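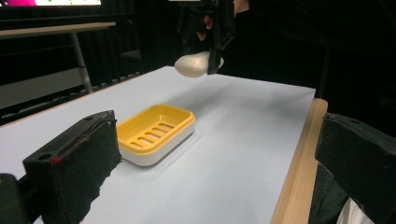 Flat roofs on old downtown buildings are never really flat, and the first job when you plan a new one is to find out which way yours leans. The brick storefronts in Stimwood were nearly all built with a gentle fall from the street wall to the alley, and after a century or so of settling, that fall can get pretty lazy. Water needs a way off, the same as it does in a soap dish: a yellow tray with slots in its floor, sitting on a deeper white base, keeps the soap up out of the puddle. Your roof wants a slope, a drain and something underneath that can stand a little damp.

Start indoors, on the top floor, with a flashlight and plenty of patience. Look along the tops of the walls for brown rings and soft plaster, and mark each one on a simple sketch of the building. Then go up (with a helper, please, and on a dry day) and find the same spots from above. On the old Wavero Hardware building, where I spent most of one November, every stain inside lined up with a seam or a clogged drain outside.

Next, measure the roof. Ours came to 2,687 square feet, but we ordered enough membrane for 2,899, and I was glad of it by the time we'd wrapped the low walls at the edges. Order your extra up front - a second delivery always seems to take forever.

Now cut a small test opening near the lowest drain and see how many old layers you have. If the boards below are sound, wonderful! If a screwdriver sinks into them, plan on replacing that whole section before anything new goes down. Cover the opening well before you leave, even if the sky looks friendly. 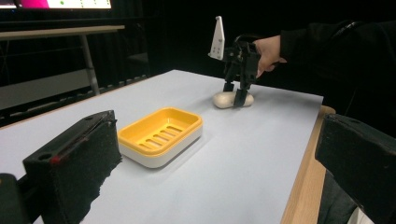 Can I lay the new membrane right over the old tar?

Only if the old layers are dry, firmly stuck down and few enough for your local code, so ask the building office before you order. Most of the old storefronts I've worked on needed a full tear-off.

Once the deck is bare, sweep it twice, set any raised nails, and begin laying at the low end so each sheet laps over the one below it. Urszula Jabłońska taught me to chalk every line first, and I still do.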